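Akatcombe Bun Night - minutes of the October meeting

Upstairs at the Lau Street rooms, 7 p.m. until whenever the tea ran out

I said I'd write these up the same evening and then didn't, so forgive me if the order is a bit off. I've worked from two sides of scribble and what I could remember on the drive home.

Who was there
Eleven of us, which filled every chair. Two sent apologies (one has a cold, one has a new puppy). The Rernham people made it this time, all three of them, and they brought a jar of chili crisp that was gone before we got to the second item!

Last time's minutes
Agreed, with one correction. I had written that we'd switch to bread flour for the plain buns. What we said was that we'd try it. I've changed it.

Dough
This took up most of the first hour and I'm not sorry. We're using the Jolex low-protein flour again after the disappointing bag in August, and everyone who has baked with it since is happy. The big argument was over proofing. Half the room lets the shaped buns sit until they feel like a marshmallow, the other half goes by the clock and puts them in at 38 minutes no matter what. I'm a marshmallow person and I said so at length. We settled on writing both methods on the recipe sheet and letting people pick, with a note that a cold kitchen will slow everything down and that it's no good blaming the yeast.

Pleating came up too. Our newest member asked if the pleats have to be deep, and the answer was no, as long as the top is pinched shut. Shallow ones puff out and nearly vanish in the steam, and they taste exactly the same. Someone offered to run a pleating half hour at the start of the next meeting and we said yes before the offer could be taken back.

How many to a basket 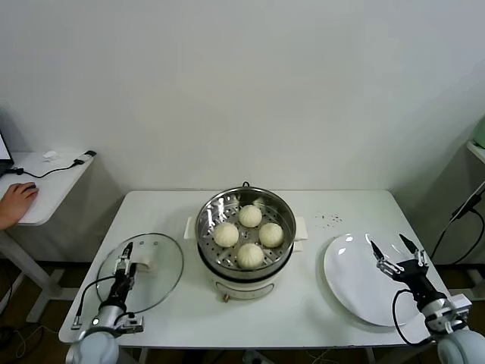 We've been going around on this since spring. Four is the number we're sticking to for the electric pot, set out like a diamond so there's a gap between each one. A fifth will go in if you squeeze it, but then they grow into each other and you tear the sides getting them apart, and I have eaten enough torn buns this year. If there's a crowd, we do more rounds. The bamboo stack can come out for the really big nights, though we need a new bottom tier for it - the old one is splitting and it smells of fish no matter what I do.

We also talked about paper liners. Opinions are split. I don't bother with them on the metal tray and just wipe a little oil on before the buns go in. The Rernham group swears by parchment squares and has a whole drawer of them cut to size. They've promised us a stack, so we'll try a round of each and see what sticks.

Timing and lids
Twelve minutes for the plain ones, fifteen for anything with a filling, then heat off and leave the lid alone. Two people admitted to peeking. We've all had the wrinkly ones that come from opening up too fast, so the rule stands: wait a few minutes, crack the lid a little, wait again, then lift it away from you so the drips don't land on the buns. I suggested wrapping a dish towel around the lid and got told that's for bamboo skeptics, which I didn't follow but wrote down anyway.

Serving table

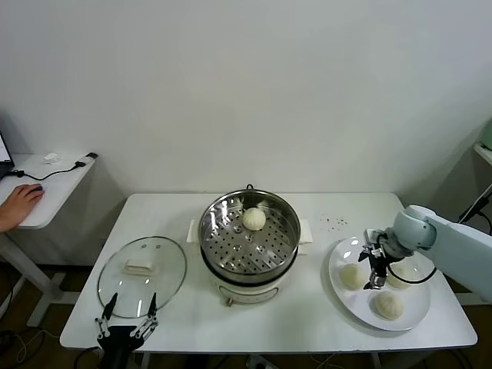 The plan for the open evening is one long table for tea and cups, and a separate white table just for steaming and serving, so the line doesn't back up onto the stairs like it did last year. We went back and forth on which side things should go. Most of us liked the lid lying flat on the left, steamer in the middle and the big white plate on the right, with buns going onto the plate one at a time. Three on the plate and one in the basket looks generous enough to me, and nobody has to stack them. I'd like a second plate the same size. The wide ones hold a full round with room to pick a bun up without touching its neighbor, and the side plates from the cupboard are hopeless for this. Two of us will check the thrift store in Rernham before anybody pays full price.

Crumbs: please brush the table down between rounds. A white top shows everything. There's a hand brush under the sink, and if it isn't there I've probably taken it home by mistake again.

Numbers for the open evening
We have 71 tickets gone out of 123, which is better than this point last year. At two buns each that's a lot of rounds, so we agreed to make the dough in three batches and have the first round on before the doors open. Tickets stay at 8 dollars with tea included. There was a suggestion to charge extra for red bean, and it was voted down loudly.

Fillings: plain, red bean, and the mushroom and cabbage one. Pork was popular but it means a separate pot and separate tongs, and we only have the one good pair of tongs. Parked until spring.

Odds and ends
The room heater is noisy but working. The key goes back in the lockbox, not on the hook. Whoever left a blue thermos, it's on the windowsill.

Somebody asked if we could do a savory breakfast meeting, maybe congee. Plenty of interest and no date. I'll bring it up again if I remember.

Things people said they'd do
Rernham group - parchment squares, plus look for a plate
Me - recipe sheet with both proofing methods, price for a new bamboo tier
Pleating half hour - our kind offerer, 6:30 start
Flour - two more sacks of Jolex, shared between the three batch cooks
Tea - same as last year, only stronger

Next meeting is same room, 7 p.m., or 6:30 if you want to pleat. Bring a box if you'd like to take leftovers home.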